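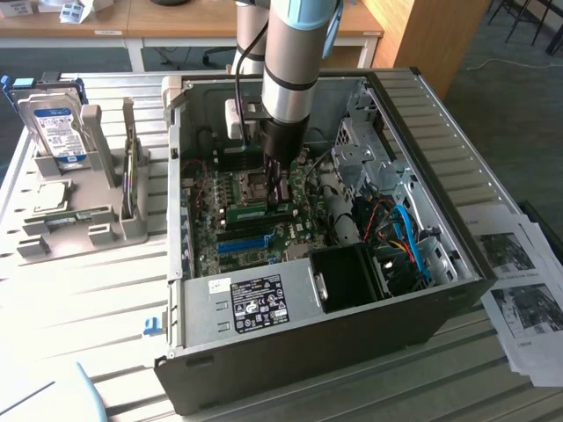 An open desktop computer with its side panel removed, on the workbench.

Call for Participants: Test Pilots and Ground Crew, Silholm Sailplane Trials

The Gwynne Soaring Association invites applications from licensed glider pilots and experienced ground crew to take part in the flight evaluation of the Silholm, a single-seat sailplane designed for launch by winch or by aero tow. Flights will be made from the association's airfield at Skukcombe through the end of November.

Participants in the pilot group will fly a set program of circuits, stall checks and timed glides. Each flight is followed by a written report on handling, cockpit comfort and visibility. The ground group will rig and inspect the aircraft, drive the winch, and keep the launch log.

Pilot applicants must:
- hold a current glider certificate and medical declaration
- have logged at least 207 hours as pilot in command
- have flown no fewer than 34 winch launches
- weigh no more than the placarded seat limit with parachute, which will be checked on arrival

Ground crew applicants need one full season of airfield experience. A winch driver's rating is preferred but not required; training is available at Skukcombe on the first morning.

The positions are unpaid. The association will cover launch fees, lunch on flying days and shared lodging in Zillamville. Travel costs are the responsibility of the participant, as is personal accident insurance — proof of coverage must be shown before the first flight. Flying is subject to weather, and participants should be able to commit to at least four days.

To apply, send a letter of interest, a copy of your certificate and the last two pages of your logbook to Gwynne Soaring Association, P.O. Box 966, Zillamville. Please quote reference 3404 and state whether you are applying for the pilot group or the ground group.

Applications must be received by October 28, 2025. All applicants will be notified in writing.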